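Visita a la jornada de puertas abiertas del Instituto Skiltano: taller de automatización de laboratorio

La delegación del centro acudió el sábado a la jornada de puertas abiertas del Instituto Skiltano, invitada por la coordinadora del taller, Mirjam Hauser. 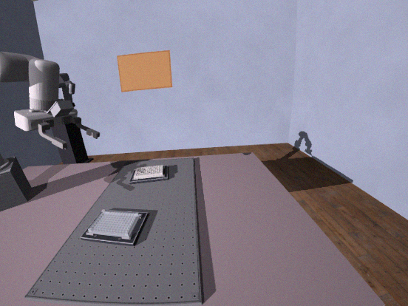
La recepción tuvo lugar a las diez de la mañana en el aula de informática, donde el alumnado de segundo curso presentó su proyecto anual, denominado Rernaline. El trabajo consiste en programar en un entorno simulado el traslado de placas de pocillos entre dos posiciones de una mesa de laboratorio. Los ejercicios se realizan por parejas y cada equipo entrega, junto con el código, una memoria de los errores detectados.

Dima Saliba y Guilan Du, alumnos responsables de la planificación de trayectorias, expusieron el método seguido. Según indicaron, el grupo ha registrado 577 ensayos desde el inicio del curso – todos ellos en simulación – y ha dedicado las últimas semanas a revisar la altura de aproximación de la pinza. La delegación se interesó por los criterios de evaluación, que otorgan a la memoria el mismo peso que al programa.

A continuación, el profesor Jianhua Fan mostró la hoja de seguimiento y respondió a las preguntas de las familias, en su mayoría relativas a los conocimientos previos exigidos. El taller admite alumnado sin experiencia en programación, con un módulo introductorio de dos semanas.

La visita concluyó a las 12:30. El instituto remitirá en junio el programa del próximo curso, y la delegación ha solicitado dos plazas de observador para su profesorado.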